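Hi Gil-soo Yoo,

Me again, with the February update on the Marnberg breakfast corner! I know you wanted it short, so I'll try (no promises).

The biggest news is that the tabletop is in and the wall behind it has been painted white. I was nervous about such a plain gray surface, but it makes everything you put on it look good. We've spent 849 of the 2883 dollars so far, mostly on the table, and the Skulleck invoice is in the folder with the rest. Olatunji delivered the serving pieces early, and I've been playing with the layout ever since - basket on one side, tray and bowl on the other, then swapping it all back again.
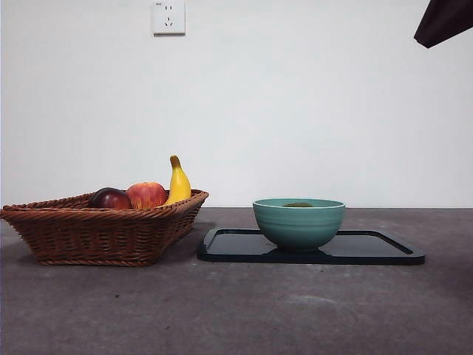
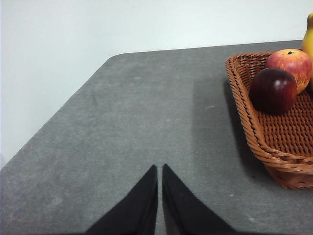 The woven fruit basket on the gray tabletop; the first photo also has the black tray and teal-green bowl.

I'm really happy with the basket. The warm color does a lot for the corner, and the rim is high enough that the apples stay put. I do like a banana standing up at the end, though my coworkers think it looks silly. I want to try the bowl without the tray before I settle on anything.

Still to do: 52 more bowls from Olatunji, a second basket, and the shelf Plulteo is quoting us for. They're saying 600 dollars, and I'd love your okay on that before I sign. Could you let me know by the end of the month?

Thanks so much, as always!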